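Buy the Small Arm First, and Budget for the Boring Bits

Every July I get dragged into the same conversation. Somebody at work has a bit of money left in the equipment pot, somebody else has seen a big shiny industrial arm at a trade show, and before you know it there's a quote going round with a delivery charge on it that would have paid for my first car. I've had this argument at Astbridge, I had it before that at Skov, and I'm going to have it again here because I think most small outfits are planning their robot spending backwards.

My view is simple enough. If you've never run an arm before, start with a cheap printed one, clamp it to a table and give it a dull job. Picking something up and putting it in a box is plenty. You'll find out more about what your place needs from a month of that than from any number of glossy brochures (and I do love a glossy brochure, I've got a drawer full of them).

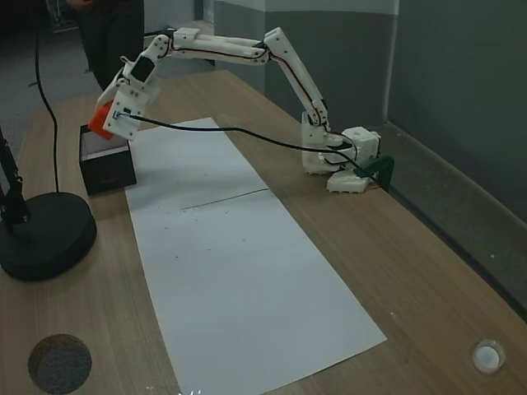 The thing people get wrong is thinking the arm is the purchase. When I put together our first proper plan I had one line for the robot and one line called "other", which I'd filled in with a guess. Steinar Mogensen, who signed these things off at the time, sent it back with the second line circled and a question mark next to it the size of a dinner plate. He was quite right! Other turned out to be a spare servo, then another spare servo, clamps, lighting, cables long enough to reach where we wanted them to reach, and tape. So much tape. We spent 254 pounds on odds and ends in the first stretch and I hadn't planned for a penny of it.

Then there's the time, which never gets a line of its own at all. Somebody has to set the job out, mark the positions, run it, watch it, and put everything back for the next go. That's a person's afternoon. If you're a team of five, that's a fair slice of your week gone, and I'd much sooner see it written into the plan as hours than have it quietly swallowed by whoever is keenest. The keen one gets fed up in the end, believe me.

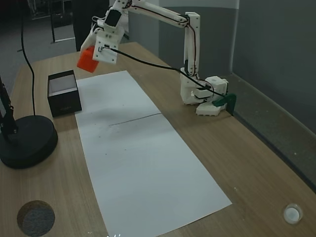 So how much should you hold back for the bits that aren't the robot?

I'd keep back as much again as the arm costs, at least for the first year. It sounds like a lot, but a cheap arm makes that a small sum, and if you don't spend it you've got the start of a second arm. With an expensive one the same rule looks frightening, and I think that tells you something about whether you can afford it.

People push back on this, of course. The usual line is that a printed arm is a toy, it'll wear out, and you'll end up buying the real thing anyway so why pay twice. I've got some sympathy. A joint with a bit of play in it will drive you up the wall, and I wouldn't put one anywhere near a job where a customer is waiting. But paying twice is only a waste if the first payment taught you nothing. Ours taught us that the arm we'd been about to order from Gusine had far more reach than we had table, and that our favourite task (the one we'd built the whole case on) hardly came up from one month to the next. The next quote we asked for was 717 pounds lighter, and it suited us better too. 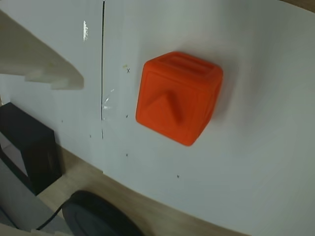
I'd be just as modest about what you ask it to handle. Get the sort of thing that's easy to grip and doesn't mind being dropped, and put off the awkward shapes until you've got the easy ones down. Test pieces cost next to nothing, so buy plenty - they roll under things. Put them on the list anyway. A list with the tiny stuff on it is one that someone has thought about, and whoever holds the purse strings can usually tell.

One more moan while I'm here, about warranties and service plans. We paid for nine months of cover on a controller from a firm called Dullard and spent most of it on hold. For a small arm I'd skip the cover, buy the parts most likely to go and keep them in a labelled box on the shelf. For a big one you'll probably want the cover, so ring their support number before you sign anything and see how long it takes for a human being to pick up. Try it at half past four in the afternoon.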